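Saturday

Woke before the alarm and finished the cover letter for Mansa Gbeho's packet. It goes to the facility's health services manager with the second grievance attached. The first one was filed in November and came back with a single line saying the matter was "resolved at the informal level." Mansa says nobody ever spoke to him at any level. He put in two written requests to see the dentist before he filed, and I have copies of both.

His handwriting is hard to read on the back page, so I typed it out and clipped the typed sheet behind the original. I did not correct anything. Babatunde Etim told me when I started doing this that if you fix a man's spelling, they will say he didn't write it.

Called Babatunde at 8 to ask about the deadline for the appeal. He thinks it runs from the day Mansa signed for the response and not the date printed on it. There is a gap of 12 days between the two. He is going to look for the mail log request form, which the old Tilura office used to keep a stack of.
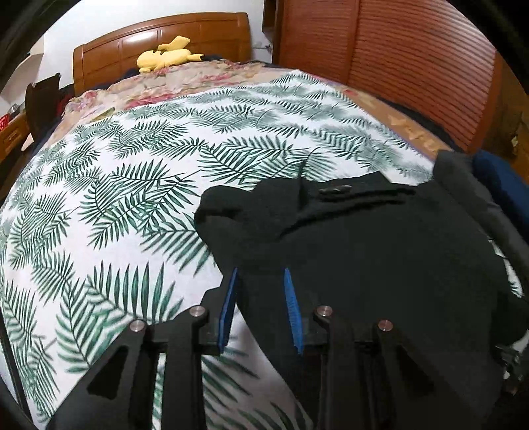

The other thing is the copying charge. They want payment up front for the dental file, and Mansa's account is down to almost nothing after the commissary order. I can cover it but I am not allowed to put money on his books until my visitor form goes through again. I sent that in last month. Will call Monday and ask for a name this time.

Wrote up my notes from our last phone call while I still had it straight. The left side of his jaw is swollen most mornings. He is chewing on the right. He was given ibuprofen and told to put in another request. The call dropped before he could give me the date of the last one, so that line is blank in my notes.

Went to the post office before it closed and sent the packet certified. Stapled the receipt inside the folder. Soup for supper. Need stamps and more of the big envelopes.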